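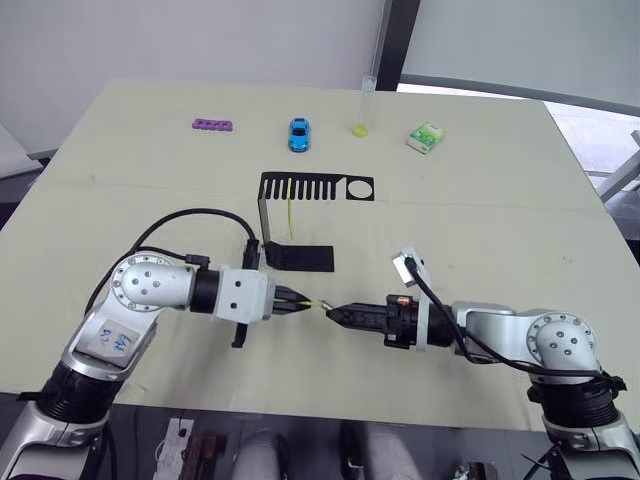
Figura 3. Superficie de mesa en tono beige junto a pared blanca.

3. Limpieza y mantenimiento del tablero Grenaseo

3.1 Antes de la primera limpieza

Espere 9 días desde la instalación antes de aplicar cualquier producto líquido. Durante ese plazo, retire el polvo exclusivamente con un paño seco.

3.2 Limpieza ordinaria

1. Retire los objetos depositados sobre el tablero.
2. Diluya 200 ml del limpiador neutro Walatex en tres litros de agua templada.
3. Humedezca un paño de microfibra y escúrralo bien.
4. Pase el paño en sentido longitudinal, sin ejercer presión.
5. Aclare con agua limpia y seque de inmediato las juntas y los cantos.

Nota: El limpiador se suministra por separado (ref. 189).

PRECAUCIÓN: No utilice estropajos, polvos abrasivos, acetona ni productos con cloro. No vierta líquidos directamente sobre las juntas.

3.3 Manchas persistentes

1. Aplique el limpiador sin diluir sobre la zona afectada.
2. Déjelo actuar unos 3 minutos.
3. Retírelo con un paño húmedo y repita el secado.

Si la mancha no desaparece, consulte al distribuidor Van Acker antes de emplear otro producto. Los daños causados por disolventes no están cubiertos por la garantía.

3.4 Revisión anual

Compruebe cada año, preferentemente en marzo, el apriete de los tornillos de fijación y el estado del sellado. Las piezas de repuesto se solicitan al almacén de Prallonmont, indicando el número de serie.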